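Toy library plan promises a lot, explains little

October 2000

Surketby will get a toy library in the old Gyamfi shoe store on the north side of town, if the people behind it can be believed on the matter of money. They want 200 families signed up before the doors open. So far they have 48.

The idea is easy enough to like. Parents pay a yearly fee, borrow toys for two weeks at a time, and bring them back when the kids get bored. Kwabena Dramani, who is leading the effort, told a meeting at the Stadach Street school that the library would "pay for itself by spring." Asked how, he said the details were still being worked out.

That answer did not go over well with everyone in the room. A similar plan was floated two years ago and went nowhere after the landlord asked for a deposit. The landlord is the same. The deposit, according to people who have seen the lease, is higher. 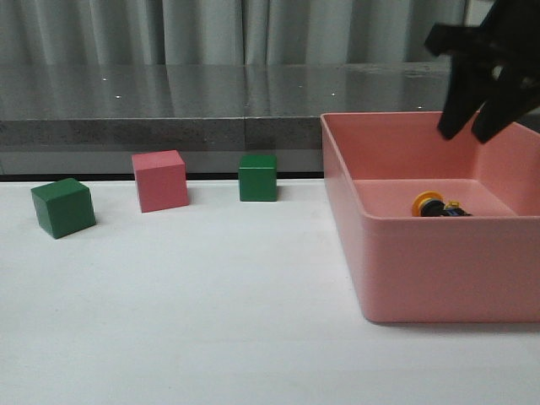 Wooden cubes and a pink plastic bin on a white tabletop.

Then there is the question of who fixes what gets broken. The handout given to parents says damaged toys will be "dealt with fairly," and leaves it there. Late fees are not mentioned at all. Neither is cleaning, a strange thing to skip when the main customers are people who put everything in their mouths.

Mawuli Zakaria, a father of two who runs a repair shop on Lolen Road, said he would join but would not pay for a full year up front. "I've heard the speech before," he said. "Show me the shelves first."

Dramani said critics were being too hard on a plan that is still young. He pointed to the sign-ups as proof that people want it. Maybe so, but the form only asks for a name and a phone number – no money has changed hands – and several parents at the meeting said they had signed just to get the newsletter.

The town council has not been asked for a grant. Dramani would not rule out asking in March.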